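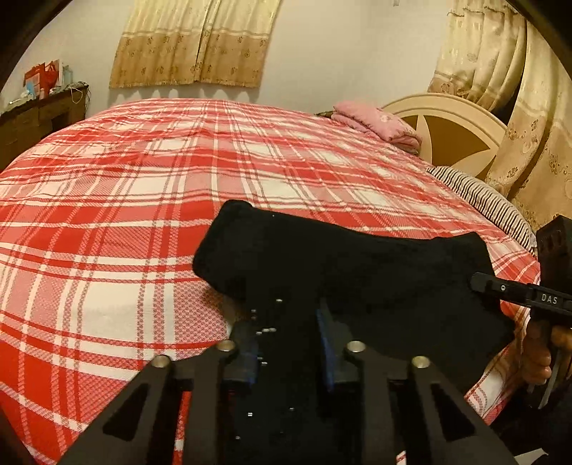

Guest rooms at Pristville: an interview with the head of housekeeping

Godfrey Kioko has been responsible for the bedrooms at Pristville Residential College for 22 years. The College accommodates visiting lecturers, short-course students and their families in two buildings, Orkel House and the Zelenák Wing, and every room in both is made up to a standard that he wrote himself and has revised on five occasions. He received us in the linen office in March, shortly before the arrival of the spring intake.

Asked how the standard came about, Mr Kioko explained that none existed when he was appointed. "Each floor did as it thought best," he said. "One would tuck the blankets in, the next would leave them hanging. A guest who moved rooms halfway through a course would think they had changed hotels."

The College does not buy its bedding as a matching set. Plaid bedspreads are used with striped pillowcases and printed blankets, and the combination is sometimes queried by new members of staff. Mr Kioko defends it. A plaid, he points out, gives the person making the bed a line to work to. "If the red band is straight along the foot, the cover is straight. With a plain cover you have to stand back at the door and look, and then walk round and pull it again." The spare blanket is folded and left near the head of the bed, where a guest can reach it at night without getting up.

The inventory currently stands at 888 items of bed linen, including those out for repair. Mending is done by Draltovau, a small workroom in the town, which collects once a fortnight. Mr Kioko prefers repair to replacement wherever the cloth will bear it - a pillowcase with a new seam, in his view, is a good pillowcase.

Much of our conversation concerned clothing. Guests who stay for several weeks do their own washing in the basement, and they sort and fold it on the bed, there being no table of sufficient size in the rooms. Mr Kioko has no objection. "It is the largest flat surface they have," he said. "I do it at home." His only request is that the bed be made first, so that small items are not lost among the sheets. Dark socks are the most frequent entry in the lost property book, and those not claimed are kept for two months.

He was firmer on the subject of headboards. These are to be dusted from the top downwards with a dry cloth, and any carved or inlaid panel is to be done with a soft brush. Spray polish has been withdrawn from the cleaning cupboards in both buildings.

On the matter of training, Mr Kioko said that new staff spend their first mornings working in pairs, one on each side of the bed, and are given single rooms to make up alone only when he is satisfied with their corners. He does not time them. "Speed comes by itself," he said. "Corners do not."

The revised standard will be issued to both buildings before the end of term. Copies may be requested from the linen office, which is open until 4 p.m.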